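Intro to Computing for Small Offices
Notes for session 6: buying, keeping and getting rid of desktop machines
Solange Tremblay
Updated March 4, 2025

Posting these before class so you don't have to copy the slides. They're rough. If something in here disagrees with what I say out loud, go with what I say out loud.

Where we are

Last time: what an office needs a computer for, and how to write that down before anybody goes shopping. Everyone should have a needs list by now. If yours says "fast" anywhere, cross it out and write what has to be fast. Opening the big spreadsheet? Printing? Logging in at 8 in the morning?

Today: life of a machine from purchase order to the recycling bin. Reading was chapter 4, skip the part on leasing, it's out of date.

1. Cost of a machine is not the price

Price = what's on the quote.
Cost = price + setup time + software + power + repairs + staff time lost when it's down + getting rid of it.

People argue about price for weeks and never look at the rest. For most small offices the lost staff time is the biggest piece. Work it out for your own place: hourly pay times hours down times number of people who can't work. Do it for one bad afternoon and see what you get.

Class example, the one we'll keep using: Borkonby, a small shipping broker. Had 50 desktops, all bought in the same November because there was money left in the budget. Sounds tidy. Same model, same parts, same image on every one. Easy to support, yes. But then they all got old in the same month too. Warranty ran out on all of them together, and the drives started going within the same season.

So: stagger. Replace a share every year. Costs more in bookkeeping, saves you the cliff.

Question to think about: what does Borkonby lose by staggering? (More than one model to support. Spare parts don't always swap. Asnakech will argue this side in section, she ran support there and hated the mix.)

2. Repair, upgrade or replace

Three choices, and most offices only ever think about two.

Repair = put it back how it was.
Upgrade = make it better than it was, same machine.
Replace = new machine, old one goes somewhere (see section 5).

Rule of thumb from the reading: if the fix costs more than half of what a comparable new machine costs, replace. OK as a starting point. It ignores age though, and it ignores whether the thing is doing its job. A six-year-old machine at the front desk that only runs the sign-in page doesn't owe anybody anything.

Upgrades worth doing, usually:
- more memory, if people keep many programs open
- solid state drive in place of a spinning one. Biggest difference people notice
- second monitor. Not really an upgrade to the machine but it comes out of the same budget

Upgrades usually not worth doing in an office:
- graphics card, unless somebody does design or video
- processor. See next bit 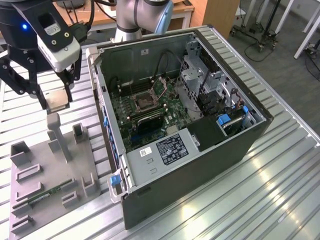
The trouble with processors is matching. The socket has to fit, the board has to know about the chip (may need a firmware update first, check the maker's list), and the cooler has to handle the heat. Then you need fresh thermal paste. By the time you've paid for the part and a tech's hour you're well on the way to a new machine, and the old board is still the old board. Do it when you have a dead chip and a spare on the shelf. Otherwise leave it.

Memory: check type before ordering. Check how many slots are free. Ask whoever opened the case last, or open it. Don't trust the spec sheet, machines get changed over the years and no one writes it down. Which brings us to

3. The inventory

Boring and the most useful thing in this course. One row per machine:

Tag number
Model and serial
Where it is (room, desk)
Who uses it
Date bought, warranty end
What's been changed inside, and when
Notes

That's it. A spreadsheet is fine. Do not buy inventory software for an office with fewer machines than a school bus has seats.

Tag numbers: never reuse one. Never put meaning into it either. Trurkley (insurance office, second case in your packet) numbered by floor, then moved floors. Now tag 300 is in the basement and half the 100s are upstairs and new staff keep going to the wrong place.

Update it when somthing changes, same day. A list that's half right is worse to work from, you'll trust it.

4. Warranty and service contracts

Terms you need:

Depot: you ship it, they fix it, they ship it back. Cheap. Slow.
On-site: tech comes to you. Read when. "Next business day" often means next business day after they agree it's broken, and that phone call can take an afternoon.
Parts only: they send the part, you put it in. Good if you have somebody handy.
Accidental damage: coffee. Mostly for laptops.

Ask before signing:
- does opening the case void anything? Usually no for adding memory, get it in writing
- do we keep the old drive if it's swapped? Matters a lot, see below
- who pays shipping
- what happens if the same machine fails three times

Gudeta (the print shop, third case) paid for on-site on everything, including machines in the storeroom that weren't plugged in. 88 dollars each per year. Contract renewed itself. Put the renewal date in a calendar that more than one person looks at.

Small office advice: depot or parts only, plus one or two spare machines set up and ready. Spare goes on the desk, person is working again before lunch, broken one gets fixed whenever. Beats most on-site contracts.

5. Getting rid of them

Order matters here.

a) Back up. Ask the user, in person, if there is anything saved on the machine itself. They will say no. Look anyway.
b) Sign out of accounts and release the software licences, if they can be moved.
c) Wipe the drive or take it out. Deleting files isn't wiping. Resetting the operating system may or may not be enough, depends on settings and whether the drive was encrypted. If you handle medical, legal or payroll records, have the drive destroyed and get a certificate.
d) Update the inventory. Mark it gone, keep the row.
e) Then it leaves the building. Resale, donation, recycler.

Donation: call first. A lot of places can't use an old machine and end up paying to have it hauled off. Send the power cord with it.

Recycler: ask where the stuff goes after them. Ask for paperwork. If they get vague, try another one.

Prollenus (dental billing, last case) did e before c. Read it for next time, two pages, and come ready to say at what point you would've caught it.

6. Homework

Due next session, on paper or by email, don't care which.

Pick a real office, yours or one that'll let you in. Fill out the inventory for at least six machines. All columns. If you can't find the purchase date, write down how you tried to find it.

Then pick the one in worst shape and write one page: repair, upgrade or replace. Use real quotes, attach them. Include down time in the cost. Say what you'd do with the old one or the old parts.

I grade the reasoning, not the answer. People got full marks last term for opposite recomendations on the same machine.

Asnakech Tilahun has office hours right after section, same room. Bring the spreadsheet if it's giving you trouble, don't wait till the night before.

Next time: networks. Read chapter 5, and find out where the router is in your building before you come.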